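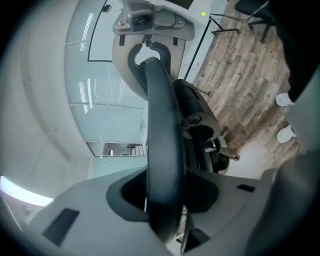 Underside of the Jemstead top, with the green indicator light near the upper edge.

The Jemstead is a fixed-height work table with a white top, sold flat and assembled with a single hex key. The Devby is a task chair on casters from the same office range. We used the two together from the start of November in a shared workroom with a wood-look plank floor, and this review covers them as a pair.

Assembly

The table took one person 50 minutes. The hardware is bagged by step and the bags are labeled, but the labels use letters while the instruction sheet uses numbers. Matching them cost several of those minutes. All the pilot holes lined up. The leg bolts should be left a quarter turn loose until the table is standing, a step the sheet mentions only on its last page.

The chair is simpler. The casters push into the base by hand, the gas lift drops into its socket, and the armrests bolt to the seat pan. Elínborg Hauksdóttir put ours together in 9 minutes without reading anything.

Table in use

Stiffness is good along the length and fair across it. Typing produces no movement at the screen. Leaning on a front corner does, and the movement stops as soon as the weight comes off. Retightening the leg bolts after two weeks made a small improvement.

The top shows dry marker and coffee rings clearly, as any white surface will. Both wiped off with a damp cloth. Pencil needed a melamine sponge, which left a slightly shinier patch when viewed against the window.

Cable management is the weak point. The tray is an optional extra, and the supplied adhesive clips hold thin cords only. Two of ours let go on the first Sunday, under the weight of a monitor power cord. We replaced them with screw-in clips from Eltach, using short screws to avoid going through the top.
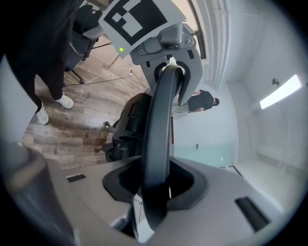
The Devby beside the wall, with cables on the floor below it.

Chair in use

The seat adjusts over a useful range and does not sink during the day. Tilt tension is set with a knob under the seat that needs more grip strength than it should. The armrests move up and down but do not rotate, and at the highest setting they meet the table edge before the sitter is fully in.

The casters are the hard type. They roll easily on the plank floor and are audible in the next room. They climb a thin cord without trouble but stop dead against a thick one, so a run between the wall outlet and the table is best kept clear of the chair's path. Sólveig Hafþórsson swapped hers for a soft set from Issa – a two-minute job – and the noise dropped considerably. No marks were found on the planks with either set.

Verdict

Table: 8 out of 10. Chair: 7 out of 10, or 8 with soft casters. Budget for the tray when ordering the table.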